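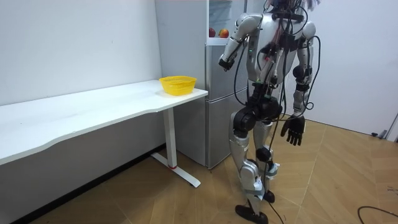
November, gone eleven at night

Back from the flat-room with a headache and a much better mood than I went in with. I'd promised myself I would write up the planner change while it was fresh, so this is me doing it in bed with toast.

The trouble all week has been the handover between the two halves of the stack. Vrabec does perception and gives me a fruit pose, Karosholm (the planner, I still hate the name) takes that pose and finds an arm path to it, and between them sits a little queue I wrote in the spring and haven't looked at since. The queue was happily passing on old poses! If perception published twice before the planner woke up, the planner got the first one. So the arm was planning to where the apple had been before the torso leaned, and then the whole-body controller was doing its best to tidy up after it. No wonder the elbow kept doing that nervous little shuffle.

I found it by reading log 1531 line by line with a ruler against the screen, like my gran with a knitting pattern. Timestamps going backwards, plain as anything. Sabina came and read it over my shoulder, said "oh, that's your queue" and went to make tea. She was right, of course.

So now it's a single slot. Newest pose wins, anything older goes in the bin, and the planner refuses to start if the pose was stamped before the last torso move. I thought that would make it dither, but it replans 4 times on the way in and then settles. Sabina Jireš says I ought to write a proper test for it before I get too pleased with myself, and I will, tomorrow, probably.

The carry is the other half. Going out from the fridge over to the basket I've stopped asking for one long smooth path and split it in two: pull straight out until the fingers are past the edge of the fridge, then swing across. The straight bit is dull and slow and I love it. Before, the optimiser would shave the corner to save a bit of time and the knuckles went far too near the side panel for my liking. I've put a fat margin round the fridge in the collision model as well (fatter than it needs, I'll trim it later) and the release point is now set above the rim of the basket, a bit in from the near side.
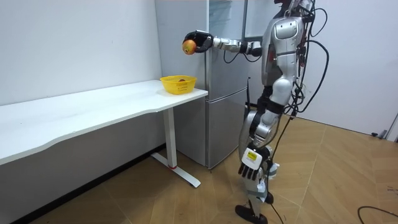 Things still bothering me

The cables, for one. The model doesn't know they exist, so as far as Karosholm is concerned the forearm is a nice clean tube with nothing dangling under it. I could pad the forearm shape downwards and lose some reach, or write something cleverer. I'll pad it. I am too tired to be clever.

Vasdale wants the vision running at 1080 and I keep saying the small image is plenty for a piece of fruit that size, but I've left a switch in the config so we can argue about it with numbers. Also the replay tool still crashes if you scrub back past the start. I've known about that since Firngate and I keep just not doing it. Ticket 124, sorry, ticket 124.

Oh, and I renamed the release state from "drop" to "place", as Sabina says the old name was making visitors wince. Two files missed it and the state machine sat there sulking until I searched the whole repo. Must push that before anybody pulls.

Bed. Toast crumbs everywhere.

Last updated: November

Contact | © Notes from the flat-room | Back to top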